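Reference > Workshop and Plant > Electrical > Control cabinet

Print this article | E-mail this article

Control cabinet

A control cabinet (also called a control panel, a switch cabinet or, where I trained, just "the box") is a metal enclosure that holds the switching and protection gear for some piece of electrical equipment, with the lamps, buttons and meters brought out to the front so a person can work it with the doors shut. I've been opening and closing these things for 15 years, first at a pump works in Widport and later at the Ellis substation, and I still like them a lot!

Layout of the doors

Small cabinets get by with a single door. Once there's a meter, a few selector switches and more than one circuit to look after, most builders go to two doors, and the front gets divided up by job. Lamps usually go along the top where you can spot them from across the room, buttons below them, and rotary switches lower down within easy reach of your hand.

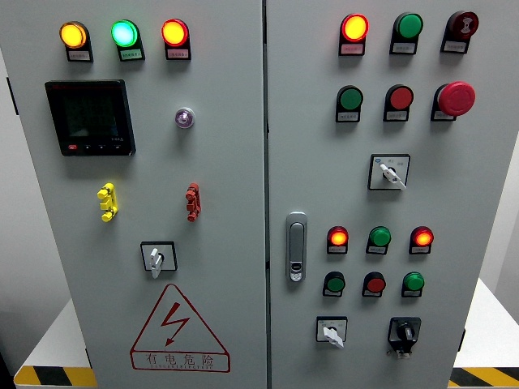

Double-door control cabinet in light gray, with an emergency stop button on the right door.

Lamps and their colors

People always ask me whether red means trouble. Sometimes it does, but on plenty of cabinets yellow, green and red in a row simply stand for the three phases of the supply, and all three glowing is just what you want. On other panels red means "closed" or "running" and green means "open" or "stopped" (which throws every newcomer I've ever worked with). Read the label plate under the lamp, every time. At Ellis we had 778 of those little plates on the spare parts list and I typed most of them.

Meters and selector switches

The old needle meters have mostly given way to the square digital kind, which steps through volts, amps and power as you press the keys along the bottom. Selector switches are the ones with a lever handle, and they do things like pick local or remote control. The Pleltum style handle I grew up with had a stiff click to it that you could feel through a work glove, and I miss it.

Warning signs

The lightning bolt in a triangle is understood pretty much everywhere, and the words that go with it depend on where the cabinet is used. Chinese panels often carry 有电危险, "danger, electricity," in red along the base of the triangle, with a line of smaller lettering under it. I like a big sign set low on the door, well away from the labels, so it doesn't get lost among them. Valluvby, where I did my August refresher, supplies theirs as stickers, and they peel if the door wasn't wiped down first. 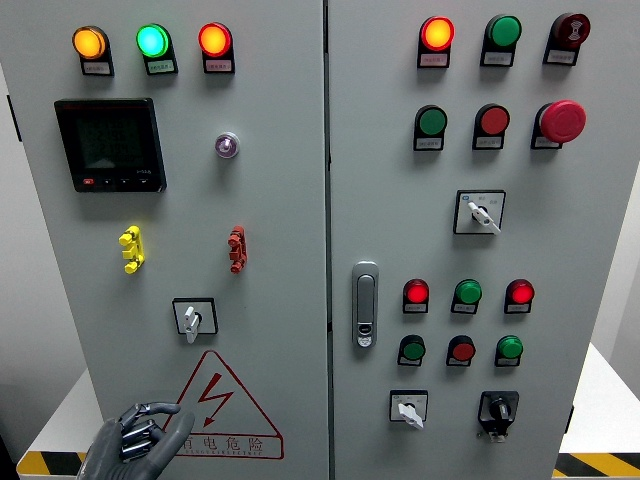

Buzzers are the part of the front I have the strongest feelings about. A lamp only helps if you happen to be looking at it, so a cabinet that watches over anything important should make a noise too. A spot on the top row of the right door, like the dark red round-faced one has here with a green button next to it, suits me fine, up near ear height on a tall cabinet. Try the buzzer whenever you do the lamp test. I once went through a whole stores order of up to 4,000 small parts looking for a replacement, and the old one only had a loose wire.

See also: Pilot lamp; Push button; Rotary switch; Terminal block

Last revised November 10, 2020

Print this article | E-mail this article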